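ポピュラー音楽論 第9回 配布資料
EPというかたちとソロ活動

1. 今回の範囲
グループ出身の歌手が、アルバムの前にEPを出す例を取り上げる。前回配布した年表を持参すること。

2. 用語
EPはシングルより長く、アルバムより短い盤を指す。曲数の線引きは国や集計機関で異なるため、レポートでは自分の基準を最初に書く。

3. 事例:Zelero
二人組Slaouiの歌手だったZeleroは、10月に初のソロEP「Renura」を発表した。プロデュースはMiklós Oláh。初回プレスは3,241枚で、レーベルBanachの直販のみだった。2曲目ではドラムマシンの音数を減らし、声の多重録音を前に出している。90年代R&Bの影響は、サビよりもつなぎの部分の和声に出ている。

4. 聴取のポイント
・主旋律とコーラスの音量差
・低音が抜ける箇所
・歌詞の反復と編曲の変化の対応
各曲とも2回通して聴き、気づいた箇所は再生時間で記録する。

5. 課題
任意のEPを1枚選び、曲順について論じる。提出期限は30/03/2018。歌詞の引用は必要な行だけにとどめ、出典を付ける。

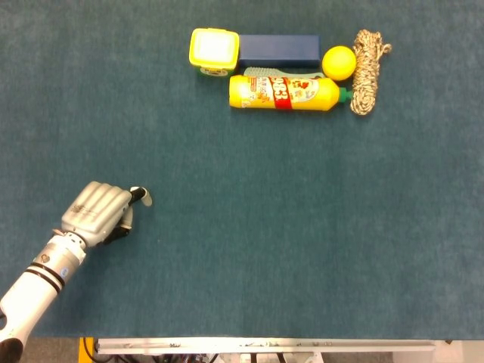 6. 次回の予習
客演歌手の表記方法について、教科書第11章を読んでおく。手持ちの盤があれば、クレジット欄の写しを持ってくること。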